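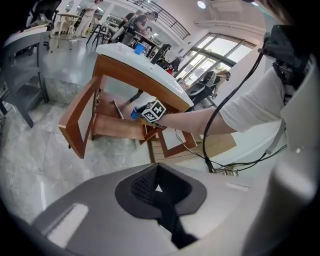
Bench area, ground floor. Chair on its side, screwdriver-like tool on the lower rail, blue cup in hand.

Oct 2, 2026
Chair repair cell, Coltcombe floor. Entry by Nilmini K.

Went through the chair job again today with Nilmini Nanayakkara, mainly to settle which steps stay with the repair staff when the Pliklow cell goes live in January. Current split on paper: the cell does intake, leg check and final torque. People do diagnosis, glue, and anything under the seat.

The paper split does not match how the work is done. Diagnosis and fixing are one activity at the bench. You tip the chair, feel the joint move, and tighten it while your hand is still there. If the cell does final torque, the chair has to be set upright, moved to the fixture, clamped and released. For a loose stretcher that is more handling than the repair itself.

Logged handling for the last batch from Sutville, 67 chairs:
– Returned for a second visit to the bench: 6
– Frame cracked, scrapped: 2
– Remainder closed at first visit.

All six returns were seat cushion screws backing out. None were leg joints. So the torque station as specified checks the joints that hold and skips the ones that don't. Raised this with Begum (fixture supplier). They can rework the jig to reach the seat screws from below, but the chair must then go in on its side, and the clamp pads as drawn would bear on the cushion. Asked for a revised drawing.

Effect on people. At present two of us cover the bench and either one can take a chair from start to finish. Under the January plan one person feeds the cell and the other does exceptions. N.N. does not like this and I agree with her. The feeder loses practice at diagnosis inside a few weeks and then cannot cover for the other. Feeding is also the worse job: same lift, same twist, no say in the pace. If we keep the split we need to swap at the mid-shift break and write it into the rota, or it will drift to whoever is newest.

Second point, the job card. The cell wants a fault code before it accepts a chair. The code list has no entry for "loose, cause unclear", and a good part of what comes in is exactly that. People will pick the nearest code to get the chair moving and the fault data will be worthless by spring. Asked for a free text field. Answer was that free text cannot be routed. Suggested a general code that routes to the bench by default. Pending.

Small parts: we use a cup for screws at the bench. The cell plan has a fixed parts tray on the fixture side, which is out of reach when a chair is on its side on the floor. Keep cups. Add a line to the plan so they are not cleared away as clutter.

Open:
– Revised jig drawing from Begum, with pad positions.
– General fault code, decision needed before the card is frozen.
– Swap rule for feeder and exceptions. N.N. to draft.
– Re-time a seat screw job at the bench with the power driver. Existing figure is for the hand screwdriver only and should not be used to compare with the cell.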